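Unit 4: Surface Finish and Cleanability
Course notes, R. Toom

4.1 Texture and pattern

Surface texture is a measured height variation. Pattern is a variation in color. The two are often confused in inspection reports, and a visible line on a panel says nothing about its depth until a stylus or a fingertip has crossed it.

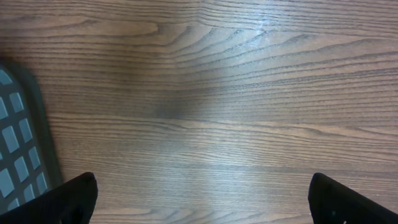
Figure 4.1. Wood grain on a flat surface: long streaks with nested arches.

Texture has two main parts. Roughness is the short-wave component left by cutting or sanding. Waviness is the longer component, caused by machine vibration or by movement of the core. A filter separates them, and the cutoff must be stated with every result.
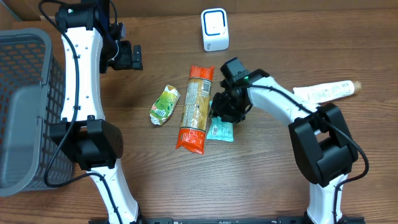 Cleaning time depends on open area and edge length as well as on roughness. A flat panel is wiped in one pass. A perforated wall, such as the side of the gray basket at the left of the table, has an inner edge at every opening, and a cloth reaches few of them. Rinsing is the usual method for such parts.

4.2 Residue

Residue is classed as dry, oily, or mixed. Dry residue sits in the valleys of the profile
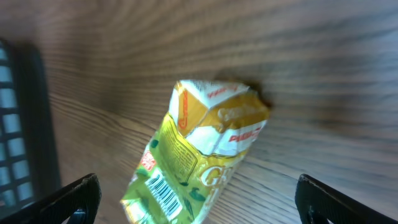

and can be lifted with a brush or by suction. Oily residue wets the peaks as well and needs a surfactant. In the Skekulix exercise, allow 60 seconds of contact time before wiping – shorter times give scattered readings.

4.3 Molded grids

Treat each bar as a separate surface. Corners hold water longest, so drain the part at an angle for 30 minutes before sampling.

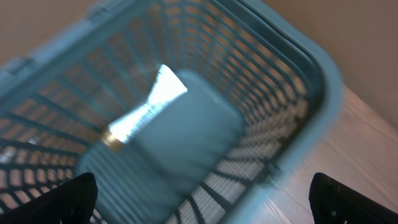 Figure 4.2. Plastic basket with grid walls and a rounded rim.

Reading for Unit 5: Villanueva, chapter 4.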